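What I learned from a term of asking people about their old stuff

Project report, Community and Environment elective

When we got the list of topics in September I wanted the creek one. Everyone wanted the creek one. I ended up with "household waste and local habits", and I'll admit I sulked for about a day and then started looking in our own hall cupboard, where there were three kettles, a fondue set and a box of cords that didn't fit anything we own. So that became my question: why do people in Sulbridge hang on to things that are broken, and what would get them to fix them or let them go?

My supervisor was Marlene Brito, who told me straight away that the question was too big and I should pick one neighbourhood. I picked the streets between Wamon Road and the old cannery, partly for the good mix of units and houses and partly because I can walk there (my bike has its own place in the broken things story, see further down).

How I did it

I wrote a one-page survey and put it in 80 letterboxes. It had 10 questions, and if I did it again it would have 5. People got tired. You could see it in the handwriting! The answers to question one were full sentences with opinions about the council, and by question eight it was just ticks, or a line straight down the page. I also put my school email on the bottom so people could send me longer stories if they felt like it, and some of the best material came that way.

After that I did sit-down interviews with people who had ticked the "happy to chat" box. I recorded them on my phone and typed them up at night, and I will never again complain about anyone else's typing. Daiane Sampaio from my class swapped transcripts with me, so we each checked the other's for mistakes. She caught that I'd typed "toast" for "most" all the way through one interview.

What people keep

I sorted the answers into groups by the reason people gave, instead of by the object. My first go was by object and it was a mess, with half the page just lamps.

The biggest group was what I called "one day". One day I'll get that looked at. One day the kids will want it. A lady near the cannery has had a sewing machine under her stairs since before her son was born, and he's now at uni. It needs a belt. She knows it needs a belt, she told me the size of the belt! When I asked what stopped her she had a think and said the shop that used to sell them had closed and she'd never got round to finding another.

The next group was guilt. These people had been given the thing, or had paid a lot for it, and putting it in the bin felt rude. Everaldo Damasceno on the corner has a bread maker from his sister that hasn't worked in years. He moves it every time he cleans the bench and puts it back.

Then there was a group I hadn't planned for, the worried ones. They had phones or computers with photos and tax stuff on them and didn't know how to get it off, or whether it was safe to hand them over to a stranger. This came up far more with older people, but my cousin said exactly the same about her laptop, so I don't want to make it sound like an age thing.
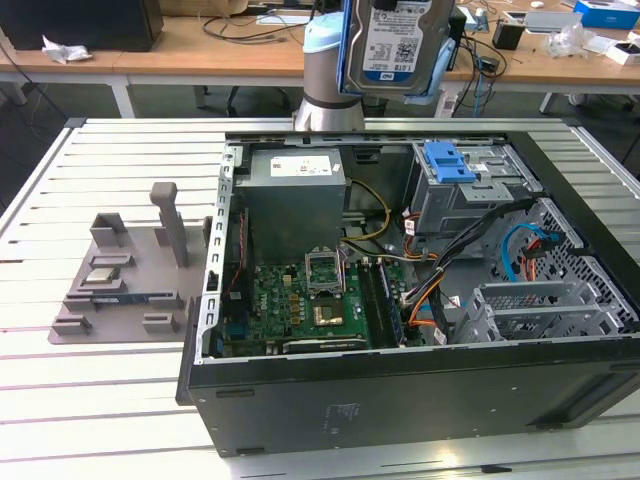

Words and survey by Emerson Conceição
Supervised by Marlene Brito

The worried group turned out to be the most interesting to me, and I spent a whole extra week on them. Nearly all of them said they'd get rid of the thing tomorrow if somebody they knew would sit beside them while it was sorted out. They didn't want a pamphlet. A couple of them had a pamphlet already, on the fridge, under a magnet.

What's already out there

I thought I'd find nothing, and there was quite a bit. The library lends out basic tools (screwdrivers, a glue gun, a sewing kit with most of the needles). The Siqueira hall has a mending morning where you bring clothes and somebody shows you how to do a hem or patch an elbow. I took my good jeans along, and I can now do a patch that's ugly but strong. The tip shop takes furniture and crockery if it's clean.

The trouble is that hardly anyone who answered my survey knew about any of them. Some people had lived there for decades and thought the library tools were only for library staff. The mending morning is advertised on the hall door, so you need to already be at the hall.

I also read the council's waste summary, which took me two goes because of the acronyms. It gives 3,157 hard rubbish bookings for the year across the whole area. I'd have liked to compare that with my own streets but it isn't broken down that far, and when I emailed to ask I got an automatic reply and then nothing. That's a hole in my project and I'd rather say so here than have Ms Brito find it.

My bike

I promised. The back wheel had been buckled since summer and I'd done precisely what everyone in my survey did, which was lean it against the fence and look away. Halfway through the interviews I got embarrassed and took it over to Tainá Quintana, who lives behind us and used to race. She had it spinning straight in less time than it took to drink a cup of tea. I'd walked past her gate every day! I wrote it up in my journal that night, and it's probably where my main recommendation came from.

What I'd recommend

A street list. Just a sheet, on paper, of who nearby is good at what and doesn't mind being asked. Wheels, hems, getting photos off a phone. I made a draft and called it Prastolance, a word Daiane and I made up in the canteen, and I'm not taking questions on that. So far it has four names on it, including mine, for patches.

Problems with the project

People who answer a survey on broken stuff are probably people who already feel a bit bad about it, so my groups could be lopsided. I should have asked renters and owners separately, too. Renters told me they couldn't keep much because they move so often, and I only noticed that pattern when I was typing up the last interview and it was too late to go back.

I also left out gardens completely. Marlene asked me about mowers in my presentation and I had no answer at all.

The blank survey and my coding sheet are in the appendix. Everaldo says he still has the bread maker.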